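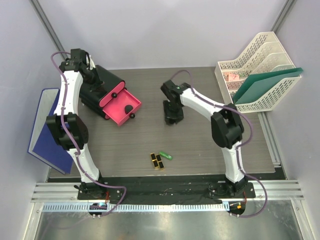

Notes for week 4, sourdough and other wild ferments. Typed up July 25, 2019, mostly from what I said in class plus the bits I forgot to say.

## Where we left off

Last week you all took home a jar of flour and water, and I got a lot of emails. Most of them said some version of "it bubbled like crazy on day two and then died." It didn't die! The early bubbles come mostly from bacteria that don't stick around. As the mix turns sour they drop out, there's a dull stretch of a few days, and then the yeast catches up. Keep feeding it. If it smells like old socks on day four, keep feeding it anyway. If you see pink or orange streaks or fuzzy mold, throw the whole thing out and wash the jar (please don't scoop around it).

## Baker's percentages

I went too fast on this, so once more. The flour is always 100 percent, and everything else is measured against it by weight. The class loaf looks like this:

| Ingredient | Percent | For 500 g flour |
|---|---|---|
| Flour | 100 | 500 g |
| Water | 70 | 350 g |
| Starter | 20 | 100 g |
| Salt | 2 | 10 g |

Yes, it adds up to more than 100. Iolanda Aguiar stopped me on that and she was right to, it's a strange way to use the word percent. Think of it as a ratio with the flour as the yardstick. The nice part is that you can make one loaf or 51 and the right-hand column is the only thing you redo.

One wrinkle: the starter has its own flour and water in it. Ours is half and half, so 100 g of starter brings 50 g of each. Your real dough has 550 g flour and 400 g water, a hydration just under 73 percent. For this class I don't care which number you write down as long as you say which one it is.

## Temperature

Most of the recipes you'll find give a rising time and no temperature, and I find that maddening. A dough that takes five hours in a warm July kitchen can take nine in April. I learned this the hard way the spring I lived in Urovdale, in a rental with one heater, eating flat bread that was never meant to be flat bread.

So go by the dough:

- up by half or a bit more, with a domed top
- bubbles along the side of the bowl
- it wobbles when you shake it

A straight-sided container with a rubber band at the starting line makes the first one much easier to judge.

## Rye

Rye doesn't build the stretchy gluten that wheat does, so kneading it longer gets you tired arms and the same sticky paste. Use wet hands and a loaf pan. Elfriede Wieser's handout from the spring course has her all-rye recipe, and I've left copies by the door. She waits a full day before slicing — do what she says, the crumb is gummy if you cut it early.

## For next week

Read the chapter on salt. Bake the class loaf once and write down your kitchen temperature, the start and end of the first rise, and what you'd change. Bring a slice, even an ugly one! Bring your starter too, fed that morning, with the lid on loose.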